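Saber, el método de Pirnham para colgar y descolgar tela: mucho gráfico y un toallero

18 comentarios · 46 veces compartido

Llevo tres semanas con Saber en el laboratorio y todavía no sé si recomendarlo. Lo publica el grupo de Pirnham, lo empaqueta Vivbridge y se anuncia como un método de aprendizaje por imitación para manipular tela con una sola cámara de cabeza. La promesa es conocida: se graban unas cuantas demostraciones, se entrena durante la noche y por la mañana el robot cuelga una toalla. La letra pequeña también es conocida, pero en este caso hay que ir a buscarla al apéndice.

Empiezo por lo que hace distinto. En vez de predecir solo la siguiente acción, Saber predice también una imagen reducida de cómo quedará la tela al terminar el gesto, y compara esa previsión con lo que va llegando por la cámara. Cuando las dos cosas se separan demasiado, el sistema para y vuelve a planificar. Los autores lo llaman «verificación por desenlace». La idea me gusta. La he visto con otros nombres en otros sitios, y el artículo cita a la mitad.

El artículo habla de 3.680 demostraciones. Leído deprisa, parece que todas sirven para la tarea de la toalla. En la tabla del apéndice se ve que a esa tarea le corresponden 200, y que el resto son gestos de mesa bastante genéricos (empujar, apilar, abrir cajones) que se usan en el preentrenamiento. No es un engaño, la cifra está ahí, pero en el resumen habría cabido una frase más.

Luego está la evaluación. Gerasimos Deligiannis, que firma la parte experimental, defiende en la discusión que el método «generaliza a objetos deformables». Yo he contado los objetos deformables de la evaluación: nueve, y casi todos son toallas pequeñas. Hay un paño de cocina más fino con el que el porcentaje de aciertos cae de golpe, y a ese paño se le dedica medio párrafo. Para mí era lo más interesante de todo el trabajo.

En cuanto a la instalación, el paquete de Vivbridge se deja montar en una tarde si se tiene la versión exacta de los controladores que piden. Si no, paciencia. La documentación remite dos veces a una página que no existe y el script de calibración falla sin decir por qué cuando la cámara está girada. La herramienta para revisar episodios, en cambio, es muy buena: permite saltar al instante en que la previsión y la imagen real se separan, y eso ahorra muchas horas. Solo por ella ya le habría dedicado la primera semana.

Fadwa El Ouafi, con quien comparto banco de pruebas, es bastante más benévola que yo. Su argumento es que la verificación funciona aunque la política sea mediocre, y que eso se puede trasplantar a otros métodos. Lo probó sobre Skokitz, nuestra base de siempre, y las paradas a tiempo mejoraron. Las colocaciones correctas, no tanto. Se lo dije y me contestó que parar a tiempo también es un resultado. Tiene parte de razón — sobre todo si el robot es tuyo y las reparaciones las pagas tú.

Mi mayor reparo es el criterio de éxito. Saber da por buena una colocación cuando hay tela sobre la barra y la pinza se ha retirado. No mira si los dos lados caen parejos ni si la toalla aguantaría un minuto. Con un criterio tan generoso es difícil saber qué se está midiendo, y más difícil todavía compararlo con trabajos que exigen que la prenda quede centrada. Me habría gustado ver las dos tablas, la amable y la severa.

Tampoco ayuda que el escenario cambie tan poco. Encimera gris moteada, tela blanca plisada al fondo, el mismo toallero en la misma esquina. Vale como punto de partida. Como prueba de robustez me parece escaso, y el artículo no incluye ningún ensayo con el soporte girado o con otro fondo. Nosotros giramos la base un poco y las previsiones empezaron a salir borrosas bastante antes de lo que esperaba.

¿Para quién es, entonces? Para un grupo que ya tenga sus datos y quiera añadir la verificación, sí, sin pensarlo mucho. Para quien espere una solución de tela lista para usar, todavía no. Vivbridge anuncia una versión nueva para octubre con más tejidos, y si trae la tabla severa volveré a probarla. De momento se queda instalado en una de las dos máquinas, en la otra he vuelto a Skokitz. 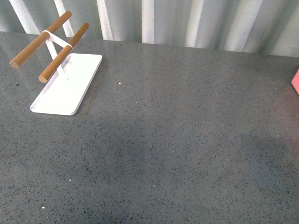
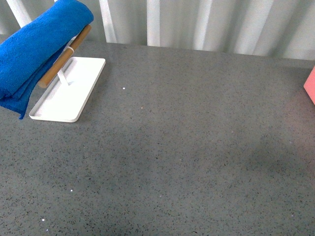

El toallero sobre la encimera, sin toalla en la primera imagen y con la toalla azul sobre la barra en la segunda.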